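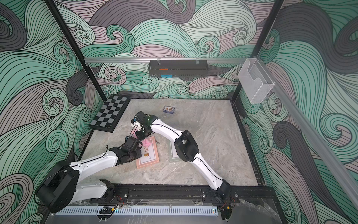

Should you paper a small room in a big, loud pattern?
Go ahead and do it, because a small room can carry a pattern that would wear you out in a large one.

I have held this opinion since I was 13, when my aunt Florencia Rivadeneira papered the half bath of her house on Olivares Street with enormous green parrots. Everyone in the family told her it would feel like a closet. Well, it had always felt like a closet! Now it felt like a closet with parrots in it, and people came out smiling.

The usual advice is to keep little rooms pale and plain so they seem bigger, and I understand it, I do, but I have never once been fooled by white paint. You spend a few minutes at a time in a powder room or a back entry. Let it have some fun while you're there. Save the quiet colors for the bedroom, where you have to wake up with them.

My own back hall in Stornmont took two rolls and most of a Tuesday (and some language I won't repeat, around the light switch). I paid 70 dollars for the pair, and I've had more pleasure from it than from the living room sofa, which cost a great deal more and which the dog has claimed anyway. I'm already looking at stripes for the pantry.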